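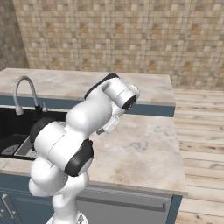 Abril, cuaderno del taller, 10 de la mañana. Sigo con el sellado de encimeras para la cocina de Mandance. La probeta de mármol lleva dos manos del impregnante Grellus y hoy tocaba la prueba de manchas. En el mármol pulido el ácido no deja color, deja una zona mate, y eso ningún sellador lo evita del todo. En una encimera de mármol con el fregadero metido en ella, el canto del hueco es lo primero que sufre: agua parada, jabón, cal. Conviene dar ahí una mano más, con pincel estrecho, antes de montar la grifería.

Prueba de manchas

Gotas de aceite, café, vinagre y cerveza sobre la probeta sellada y sobre otra sin tratar. Tapadas con vidrio de reloj, 2 horas.

Aceite: en la sellada se retira con papel. En la otra queda cerco oscuro, le he puesto cataplasma de bicarbonato y la miro mañana.

Café: sombra muy leve en la sellada, sale con agua y jabón neutro.

Vinagre: mate en las dos. Repulir con fieltro y óxido de estaño.

Cerveza: sin color, algo de pérdida de brillo en la que no tiene sellador. Falta repetir con el culo de una botella mojada, que deja un aro y es lo que pasa en una cocina de verdad. Sirve cualquiera de vidrio marrón, de cuello largo.

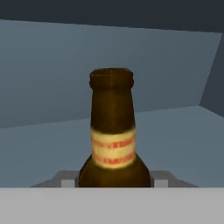
Pendiente

Lote 141 del impregnante: viene más espeso que el anterior. Preguntar a Unden si han cambiado el disolvente. Mientras tanto no mezclar los dos botes.

Dejar curar 7 días antes de la segunda ronda. La primera vez la hice demasiado pronto y los datos del café no valen — están tachados en la hoja anterior.

La tabla de brillo va en la carpeta Fan, con las lecturas de antes y después. El brillómetro necesita calibración, marca dos unidades de más en la placa negra.

Comprar fieltro y papel absorbente.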